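Stainless or mild steel anchors for a small kiln lining?

Posted by Folasade Okoro, May 8, 2025 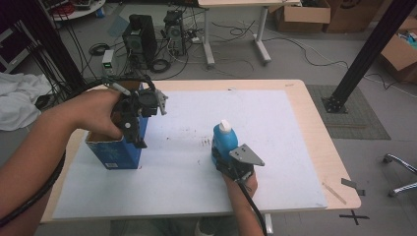 Need to reline the roof of a small pottery kiln, castable not brick. Old anchors have gone to flakes, most snapped when I pulled at them. Kiln tops out at 800 on the dial – celsius. Supplier (Jornitz) does a mild steel V anchor and a stainless one, and the stainless is more than double. I need 90 of them so it adds up. Also do I coat the tips? Someone said wrap them in tape, someone else said plastic caps. I've got a blue bottle with a white cap, same sort as the one gripped on the right of the white board, and wondered if caps like that would do cut down. Any help welcome, want to cast this month.

Answer 1
stainless. mild steel scales badly at that heat, you'll be doing it again by September

Answer 2
Panagiotis Kelmendi

Agree stainless, but ask which grade. 304 is fine for what you're doing, 310 if the tips sit near the hot face. Keep the tips 25mm or so back from the surface if you have the depth.

Yes cover the tips. Metal grows more than the castable does and it needs somewhere to go, otherwise you get cracks running anchor to anchor. Tape works, so does a dip in wax. Bottle caps are far too big – they'd leave a great hole in teh lining. Proper push-on ones are pennies, Ogundipe sell them in bags of 207 for some reason.

Weld with the right rod, 309 if the shell is mild steel. Dry it out slowly after.

Answer 3
I used mild in mine and its ok but I only go to 485 for drying. So depends.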